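Gisutstead Town Council

The Gisutstead Town Council is the elected body that runs the town of Gisutstead and, as of a merger I still haven't fully gotten used to, the village of Zultdale next door. I've kept up this entry for a while now, so forgive me if I wander a bit (I love this stuff).

Makeup

The council has 16 seats, split among 4 wards. Gisutstead proper gets three of the wards and Zultdale gets one, and yes, people in Zultdale will tell you that's unfair! Members serve four-year terms, and the chair is picked by the members themselves at the first July meeting after an election.

Parties

Two local groups hold nearly everything. The Hustier Alliance started as a protest against closing the Hustier Road bus depot and just sort of kept going — it won its first seat on that one issue and later picked up views on parking, schools and sewers. The Town League is older and quieter, and it has usually held the chair. A few independents get in too, mostly from Zultdale.

The 2020 election

Voting took place in November 2020, with a lot more mail ballots than the clerk's office had ever handled. I remember the count dragging on and on. The Chaturvedi Street ward was the one everybody watched, and the Alliance took its last seat there by 33 votes. The League asked for a recount, which moved the margin by a single vote and left the result alone.

Meetings

Meetings are open to the public and held in the old grain hall, which seats 224. I've only seen it full once, for the depot debate. Most nights it's more like a dozen of us, plus whoever came in to get warm.

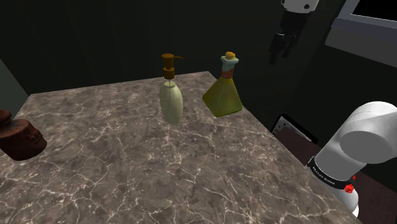
Anyone who lives in town can speak for three minutes, as long as they sign the sheet before the session opens. Minutes go up at the library a week or so later — I usually add the votes to this page after that.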